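Notebook, cell 2
March 2022
Written by Driss El Fassi

Subject: gripper finger does not open fully, and the stop that came too late

I write this down while I still remember the order of things, so the next person does not lose the same hours.

I came in to continue the approach tests over the ribbed metal part. The plan was simple. Go down, stop above the fins, close, open, go up, repeat. The counter from the earlier sessions was at 903 cycles and there was no fault in the log, so I did not expect trouble and I did not do the slow run first. This was my mistake and I put it at the beginning on purpose.

After a short time the finger did not come back to the full open position. The controller said "open" but I could see by eye that it was not. The program trusts the controller, so it continued with the next approach. The finger was then lower than the program believed, and it touched the fins. It was a light touch, with a scraping sound. I pressed the stop by hand. The force limit should have done this before me and it did not.

No person was inside the fence. I want this to be clear, but I also want to say that the gate was not locked, only closed. In December we agreed to lock it for every automatic run. I forgot, and I saw it only afterward when I went in.

What I checked, in the order I did it:

Air and power: both normal.
Cable at the wrist: moved it by hand with the power off, no change, no loose connector.
Force limit in the program: set to 2185 in the raw units of the sensor. This is the value from the Soliman test, where the tool was heavier. It was copied with the rest of the file when I started the new program. So the limit was active, only much too high for this work.
Position signal of the finger: jumps a little near the end of travel. I can repeat the jump if I push the finger gently sideways.

After the checks I powered the arm again in slow mode and brought the gripper back over the part, to look at the distance from the finger to the fins with the wrist camera.
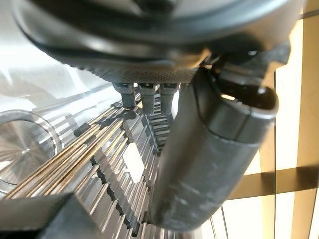
Wrist camera view over the ribs. Finger at right, with pale scuffs along the lower length.

I cannot say that the scuffs come from this contact. The finger was not new when we mounted it and I have no earlier picture to compare. From now on I will save one picture at the beginning of each session, also when everything is good.

The tip is too close to the camera to be sharp, so for the tip this view is not useful. I looked at it with the hand lamp after I locked out the power. I found a small flat place on the inside edge which I can feel with the nail. On the part I found one mark, on the top of a fin. It is not deep. The part is only for tests, so we keep it, but please do not use that area for measuring height.

My opinion about the cause: the position sensor of the finger is reporting the end of travel too early, probably because its holder has some play. I am not sure. I wrote to Alavance and asked if the holder can be tightened by us or if the gripper must go back to them. They confirmed that they received the message, no answer yet on the question itself.

The late stop is a separate problem and it is completely ours. Even with a good sensor, this limit would let the finger push too hard. I think the Celomden program was started from the same file. Whoever works on that one, please open it and look at the limit before you run anything.

Changes made today:

Force limit lowered. With the new value I pushed on the finger with a block of foam in slow mode, and the arm stopped 2 times of 2. I know this is few. I will do more before I believe it.
The program now waits and compares the finger position with the command before each approach. If they do not agree, it stops and shows a message.
Height of the approach raised until we hear about the sensor.
Paper note on the gate: LOCK BEFORE AUTO.

Not done: the same test at normal speed. I do not want to do this with the doubtful sensor. Also I did not copy the log to the Rundudum folder, the network was down. The log is still on the cell computer, please do not clear it.

State when I left: arm parked high, power locked out, key in the drawer. Slow mode only until the finger is repaired. If you must move the arm, write it here under my entry.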